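Temix opens bench kitchen at Brukside for people relearning everyday cooking tasks

February 17, 2025

Temix Community Services has opened a bench kitchen at its Brukside centre, where adults returning home after illness or injury can practise making breakfast and light meals. The kitchen takes bookings from the start of the month and is available to residents of Brukside and Omoregie, with or without a referral.

The room was fitted out over the summer with a grant of $3,718 from the Torero Neighbourhood Fund. The money paid for the bench top, the tiled splashback, small appliances and a set of ordinary crockery. Storage pieces were bought second-hand where suitable ones could be found.

Temix ran a trial in a borrowed room before the grant was awarded, and 31 people took part. Many of them told the service that commercial training kitchens felt nothing like their own. They wanted a bench with the toaster already out, bread within reach and the usual clutter at the back.

The Brukside bench has been set up with that in mind. A two-slot toaster stands near the front with a striped wooden-handled knife set kept in the cupboard underneath, and a long cutting board lies on the bench behind it. Dry goods are kept in canisters and a glass jar on and near a timber riser, which has a pull-out box for bread and other bagged food.

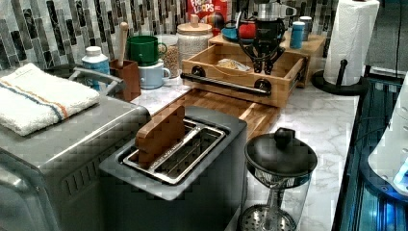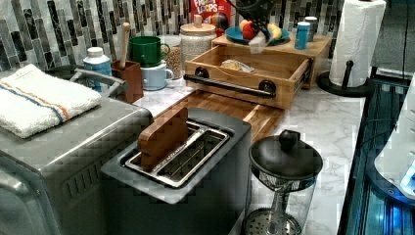
The toaster and cutting board on the Brukside bench, with the timber box behind.

Sessions run for an hour and a half and are led by an occupational therapist with a support worker. Each group has no more than 8 people. Participants choose a task at the start, such as making toast and coffee, packing a lunch or putting away a small grocery shop, and work through it at their own pace.

Family members and carers are welcome to attend. Temix encourages them to come to at least the first session, as the therapist will talk about where things are kept at home and whether they could be moved. Common suggestions include bringing heavy jars down from overhead cupboards, keeping the items used every morning on one shelf, and swapping small knobs for bar handles on drawers that stick.

Participants are given a one-page bench plan to take home. It is a simple outline on which they can mark the kettle, toaster, chopping area and food storage, and it can be redrawn as their needs change. Copies are also available from the front counter at Brukside for anyone who would like one, including people who are not enrolled in the program.

The kitchen will be used for two other programs during the year. A breakfast group for older residents living alone will meet there in the mornings, and a short course on setting up a first rental kitchen on a small budget will begin in May. The course covers basic equipment, safe placement of appliances, storing rice and cereal, and using up fruit before it spoils.

Temix expects to provide 100 places across all three programs this year. Sessions are free for concession card holders. A gold coin donation is requested from other participants to help cover bread, milk, coffee and fruit.

The service is also seeking donations for the kitchen. Items needed are airtight canisters, non-slip mats, tea towels in good condition and cutting boards. Electrical goods can be accepted only if they are new and in their original packaging. Glassware and sharp knives should be wrapped and labelled. Donations can be left at the Brukside front counter during opening hours.

The Brukside centre has step-free access from the car park and an accessible toilet on the same floor as the kitchen. Participants with food allergies are asked to note them on the booking form so that the shopping can be adjusted.

Booking forms are available at the Brukside and Omoregie centres. People who need help filling in the form can ask staff at either counter.

About Temix Community Services
Temix Community Services provides allied health, home support and group programs to adults in Brukside, Omoregie and nearby suburbs.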